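Kovbridge cans – demo data card

Hi, and thanks for downloading! I put this set together to teach a two-arm robot to handle drink cans around a rack and a black serving tray. Everything was driven by remote control, with a camera at the wrist. There are 1503 demos in it, and 83 of them are held out for testing.

Wrist views, all from the same spot: 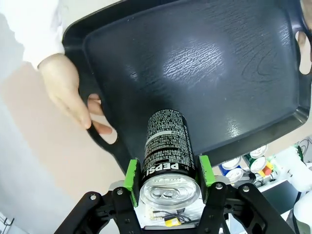
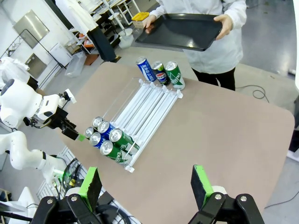
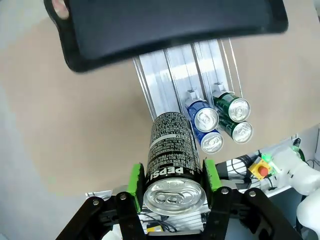 Before you train

- Start with 200 demos – my first run on the full set took forever.
- Keep the failed grabs in. I do!
- Tray angles vary a lot, so please don't crop the top.

Last updated May 11, 2018.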